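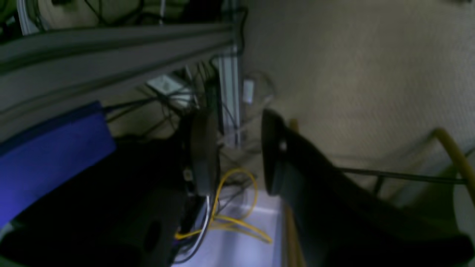

Slotted aluminum framing is sold to schools on the promise that it can be taken apart and put together again as often as anyone likes. Our project set out to check whether that promise holds in the Hetgate workshop, where most of the benches, shelves and stands have been built from it since the old steel ones went. We were doubtful going in, and we are still doubtful, though about different things. A typical corner has a gray rail with two long grooves along its face, a silver post with a slot coming up to meet it, black cables looping against the pale background above the rail, and a small white box under the rail, partly covered in wires. A blue padded block sits just below the rail as well. The rail and the post are what the catalog shows. The rest is what a frame collects once it is in use, and most of this report is about the rest.

Submitted 2022-12-22, Umside Technical College, second-year design and build course.

What we were asked to do

The course brief said "evaluate the suitability of modular framing for shared student workspaces." We thought the wording was already leaning toward yes. The handout that came with it was from Ghasemi, the supplier, and it claimed that a frame can be "reconfigured in minutes." It didn't say how many minutes, what size of frame, or whether there was anything attached to it when they tried.

We narrowed the question down. Can two students with ordinary tools move one shelf rail on a frame that is in everyday use, and have everything working and tidy afterward, inside a 60-minute lab slot?

What we did

We used one frame on the long wall of the workshop, the one known as Pranivska after the project it was first built for. We picked it because it had not been touched since May and so had a fair amount of stuff on it. We wanted to lower one rail by the width of a hand. Before starting we made a sketch of where each cable went. We made a second sketch after we found that the first one was wrong.

Then we did the job twice. The first time we left the cables on and worked around them. The second time we took every cable off the rail first, lowered the rail, and put the cables back.

We also did the same move on a bare practice frame with nothing on it, for comparison. This is the test we think the supplier did.

Results

The bare frame was easy. You loosen the bolts, slide the brackets down the slot, check with a level and tighten up again. We have no complaint about it. If all you own is bare frames, the handout is telling the truth.

The frame in use was another matter. With the cables left on, the rail would only go part of the way before one of them pulled tight. We could not see which one, because they crossed each other several times behind the rail. One of us ended up holding the rail while the other traced cables by hand. We ran out of the slot and had to leave the rail hanging on one bracket with a note on it.

With the cables taken off first, the rail moved as easily as on the practice frame. Putting the cables back took up nearly all the rest of the time. We finished inside the hour, but only if you accept our idea of "tidy," and the next group in the room did not.

The bolts themselves gave us one surprise. Several had been tightened so hard that the nut had bitten into the slot and left a mark. The nut now wants to settle back into the old mark when you try to set it slightly above or below. For big moves this doesn't matter. For small adjustments it does, and small adjustments are the main reason people give for buying the stuff.

Padding

Some of the frames at Hetgate have padding on them and some don't, and we could not find a rule for it. We like the padding in general, as a rail end at hip height is not kind to anybody. But pads fixed next to a joint can get in the way of the wrench, and we had to peel one back on the practice frame to reach a bolt. It did not stick as well afterward. The handout does not mention padding at all.

Cost

The workshop's spending sheet gives 841 dollars for rails and brackets over the year. We could not find a line for cable ties, clips or channel. Either they came out of another budget or they were never bought, and after two afternoons with our arms behind that rail we lean toward the second.

The workshop dates from 1975 and the outlets are all low on one wall. Every frame that needs power has to bring it from there. Changing the furniture does nothing about this. We think money spent on outlets would have done more for flexibility than money spent on rails, but we have no figures to back it up and our tutor was right to mark that in the draft.

Weak points in our own work

We tested one working frame. A different one might have been neater. We were also learning as we went, so the second attempt had an advantage over the first that had nothing to do with the method. A fair test would have given each method to a fresh pair of students. We asked for this and were told there was no lab time left.

What we recommend

Keep the frames. We would not replace them with anything, mostly because they are already there and they are solid.

Stop calling them reconfigurable in the room booking notes. Groups read that and plan on it.

Run cables down the posts where possible, and leave slack at each corner. A cable that crosses behind a rail should be labeled at both ends.

Use a torque setting for the bolts and write it on the wall by the tool rack.

Ask Ghasemi to repeat their timing on a frame with cables on it. We emailed them this question and have not had a reply.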